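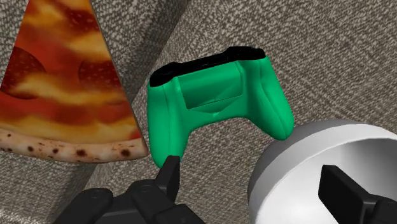
Teaching a robot to tidy up after us

I have driven a robot badly in front of strangers, and I'd like some credit for it.

The strangers were the people at Uvum, a small outfit that teaches robot arms to clear up living rooms, and the driving was done from a swivel chair with a handheld control in my right fist. I move my hand, the arm on the screen moves its hand. I squeeze, it squeezes. A child could do it (a child had, the week before, and beat my score by miles!).

My first job was set in a simulated room they call Hatel. Everything in there is drawn by computer, which is a mercy for the crockery. You get a patch of grey speckled fabric, a slice of pepperoni pizza that made me properly hungry, a green game controller lying face down and a big white bowl. Pick up the controller, put it in the bowl. Simple, I thought, and promptly shoved the thing sideways.

"Slow down," said Eldana Derese, who runs the teaching sessions and has the patience of a saint. "It's learning from you, so it'll learn your bad habits too."

That was a bit alarming, because I have plenty. I overshoot. I dither above things. I go for a grip, lose my nerve and back off again. Eldana's advice was to get one finger of the gripper on each side before thinking about squeezing at all, and to stop looking at the pizza.

A game controller is a swine to hold, by the way. Those rounded grips are lovely for human palms and slippery customers for two black fingers. I tried it across the middle, then by one end, and on my 18th go I got it up and over the rim and let out a noise I'm not proud of.

Each run is saved, good or bad, and somebody sorts them later. The Hatel job had 212 saved runs when I sat down, and Eldana wants around 2,000 before she'll let the software have a serious try on its own. Then the objects get shuffled about and off you go again. She reckons the dull part is the bit that matters, and she still does an hour of it herself most mornings with a mug of tea wedged between her knees.

The other way of teaching is by hand, and I liked that even more. Uvum keeps a real arm called Grornby on a bench by the window, and you simply take hold of its wrist and walk it through the job. It feels like teaching someone to waltz! Grornby went heavy on me at the elbow a couple of times, but we managed to put a sponge in a washing-up bowl together and I was absurdly pleased with us both.

I've been invited back to try Kravchuk, their next practice room, which has socks in it. Eldana says socks are far worse.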